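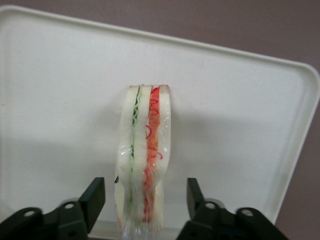
A wrapped sandwich on the tray, between the open fingers of the gripper. Photo: Flerkholm

News > Technology > Food and Packing

Flerkholm collects sandwich examples for its learning robot

The packing company Flerkholm has started to gather examples for a system that shall learn to pick up wrapped food. The first goal is 400 recorded picks, and the work will continue until the end of January.

In each recording, a person guides the arm by hand controls to the sandwich, closes the fingers and moves it to a box. The small camera at the wrist saves the view during the whole movement. Later the system studies these recordings and tries to repeat the same task alone.

"Soft bread is a difficult teacher," said Enikő Szekeres, who leads the project. "If you press too much, you can see it immediately on the sandwich. If you press too little, it slides out from the film."

Two operators, Csenge Hegedűs and Sándor Mészáros, share the work in shifts of 3 hours. Before each pick they change the position and the angle of the sandwich. Failed picks are also kept, but they get a separate mark in the records.

On the first day the team made 52 recordings. According to Ms. Hegedűs, the clear film gave the most trouble, for the reflections look different after every small turn.

The café chain Morano supplies the sandwiches. Its manager for purchasing, Lorraine Ruddock, said that the company has not decided yet if it will use the robot in its own kitchen. A test there is possible in spring.

Related news
Fikel opens second packing hall
Morano changes its lunch menu
Miroslava Polishchuk: What I learned from a year with robot arms
New cold storage for Hà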